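Plorkardについて

Plorkard(プローカード)は、生産終了となった家庭用ゲーム機と携帯ゲーム機の修理、および旧作ソフトの復刻を手がける会社です。12月に2人で創業し、現在は30人が働いています。

修理は本体、コントローラー、メモリーカードの3区分で受け付けています。対応機種は86機種です。部品の在庫がない場合は、見積もりの段階でお知らせします。
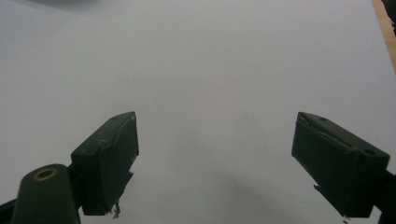 濃い緑色のジョー2つと白い面

復刻事業では、権利者の許諾を得たうえで、当時のソフトを現行のパソコン向けに移植しています。動作には自社開発の互換エンジン「Fova」を使用します。Fovaの検証リストには現在1,255本のタイトルが登録されており、起動、セーブ、音声の順に確認を進めています。

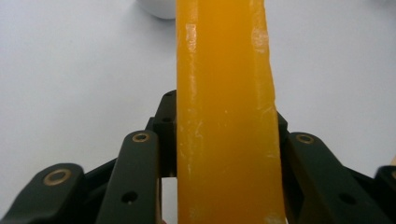
オレンジ色の板を挟んだハンドグリッパー
開発部 互換エンジン担当

Fovaの開発では、処理速度よりも実機との挙動の一致を優先しています。読み込み時間や処理落ちも、初期設定では当時のまま再現します。高速化を希望される方は、設定画面で切り替えてください。

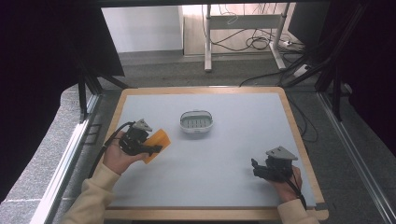
セーブデータの形式は版が変わっても維持します。旧版のデータはそのまま読み込めます。不具合の報告には、タイトル名と版番号を添えてください。

修理部門の責任者はシュペラ・ストヤノヴィッチ(Špela Stojanović)です。受付窓口はUrnholm店にあり、郵送での依頼も同店で承ります。

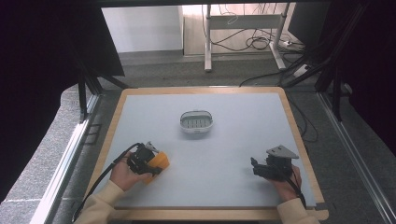 お預かりした本体の設定は、作業前に記録します。交換した部品は、ご希望があれば返却します。ソフトの買い取りは行っていません。

取扱店:Urnholm店、Roussel店
営業時間:午前10時~午後6時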